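Kutska Short Bottle, pale green

I've sold water bottles in the shop for a good while now and this is the one I keep taking home myself (I'm on my second, the first went off to university with my niece). It's a short, rounded metal bottle in a soft, frosty green, with a shiny silver cap that screws right down. No straw, no flip lid, no little rubber bits to lose behind the sink!

It holds enough for a morning at my desk and it stands nice and steady, even on the wobbly table by our till.
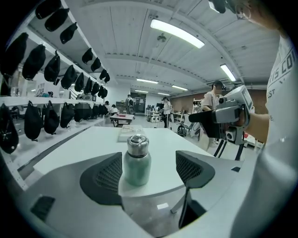 The matt finish is lovely to hold, and I find it shows fewer fingerprints than the glossy Stavetti ones we used to stock. The cap does show them, mind you, but a quick rub on your sleeve sorts that out. Wash it by hand please, with warm soapy water, and leave the cap off overnight so it can air.

Katalin Kocsis asked me whether it fits a bike cage. Sadly no, it's a bit too tubby, but it sits happily in a coat pocket or the side of a rucksack.

We've 48 in from the August delivery. Orders placed before 2 in the afternoon go out the same day.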